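Grakero arm kit, anyone running one for fiddly work?

Forum: Kit and Services > Small automation

bodgeit_len
27 February 2025
Thinking of the Grakero bench arm with the wrist camera add-on. Small refurb shop, mostly panels off and on, screws, threading wires back where they came from. Dealer in Cornton will do a month's trial, then it's buy or send back. Anyone had one longer than a month? Brochure is all cardboard boxes and blue cubes which is no use to me.

tansy_pots
Had ours since August. Good at screws, poor at wire. That's the short version.

Longer version, the driver attachment is decent once set up. Crossheads fine. It finds the head with the wrist cam and lines itself up, you still want to check the first couple by eye. Wire it just shoves about unless you hold one end.

bodgeit_len
What sort of wire? Mine's all thin stuff, single core mostly

tansy_pots
Thin stuff. Thicker cable is better, the fingers get a proper hold. Thin single core it pinches, loses, pinches agian.

Marrowfat
Disagree with that. Thin wire is fine if you change the finger pads. The ones in the box are too hard. Macedo do soft ones that fit, had mine on 20 minutes after the post came. Night and day.

tansy_pots
Tried the Macedo pads. Better grip yes. Wore out quick and they're not cheap. And they leave a mark on painted panels, or did on ours.

Marrowfat
Never had a mark. Are you closing it at full force? Default is far too high. Turn it down first thing.

tansy_pots
Turned it down day one thanks

quillon
Can we not do the pads again, there's a whole thread on pads.

Len, the question to ask the dealer is what's in the trial. Ours came without the wrist cam and they wanted 400 for it on top, half way through. Without the cam it's a blind arm on a bench. Get it in writing.

bodgeit_len
Good shout, will ask. Is it the same dealer, Cornton?

quillon
No, ours was direct from Grakero. Support was slow but they did answer in the end. Manual is bad. Page 26 tells you to do the thing page 201 tells you never to do. Something about homing the arm with the gripper shut. Don't home it with the gripper shut.

hob_and_nail
Went the other way and got Grirngate in to do it as a service. They bring the arm, set it up, train it on your job, you pay by the month. No faff. Costs more over a year obviously but when it breaks it's their problem.

Marrowfat
Grirngate is fine if you do the same job all day. Len said refurb. Every unit different. You'd be ringing them every morning.

hob_and_nail
We do four different units and ring them maybe once a fortnight. Not saying its for everyone.

quillon
Four units isn't refurb though is it

hob_and_nail
It's four more than you've tried it on

bodgeit_len
Right, picked the trial arm up, cam included, got it in writing (cheers quillon). First go on the job I actually care about. Black plastic bracket on a cream wall, two screws along the top, thin blue wire running over it past a metal loop. Got the cam close in on it.

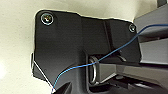

Screws I'm happy with so far. Lined up on the top left one no bother, the right hand one took a bit of nudging. Shiny heads seem to help on black plastic. Camera is better than I expected tbh, I can see the cross in the bigger screw clear enough to tell which bit I want.

Wire is where I'm stuck. Want it picked up without dragging on the loop. Do I come in from above or from the side? Fingers will be very fat next to it. And down at the bottom it's all black on black, can hardly make out what's what.

tansy_pots
From above, near the loop, not the end. If you grab the end it swings.

Marrowfat
Side. From above you'll catch the loop with the finger as it closes. And get the Macedo pads.

quillon
pads klaxon

tansy_pots
Side is fine if you've got room. Has he got room? There's grey stuff all down the right.

Marrowfat
Come in at an angle then. Wrist goes round further than you think, the limit in the software is set cautious.

bodgeit_len
Leaving the limits alone while it's a trial, I've signed for it

hob_and_nail
Sensible. For the dark bit at the bottom, stick a lamp on the bench, off to one side. Don't use the ring light that clips on the camera, it bounces off anything metal and the picture goes white. The loop would be hopeless.

bodgeit_len
Was about to order the ring light. Saved me a few quid. Anyone know if the trial covers the pads if I wear them out?

quillon
Ours didn't. Consumables, they said. Worth asking Cornton though, dealers vary.

bodgeit_len
Will do. Going to try the wire from above at low force, then from an angle. Will post how it goes. Still can't decide if I'd pay full price for what is mostly a very slow screwdriver

tansy_pots
Welcome to the club. Write down your force settings before you update the software, it wipes them.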